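Search this notebook
Search

16 Nov 2020 — folding, big white table

Second go at the long-sleeved tops with Cecilia. Sleeves first, then the body, and I still end up with a lump in the middle!

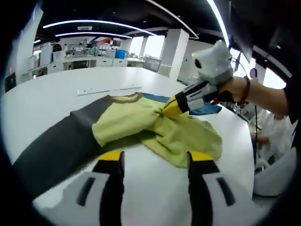

Collars are my new starting point. If the neck lies flat the rest mostly behaves (mostly). The ribbed yellow-green one on this top is easy to find against the grey sleeve, but the body bunches up badly. Shabani wants hems first — we'll try his way on the next pile.

Contact Nembridge | © Nembridge 2020 | Back to top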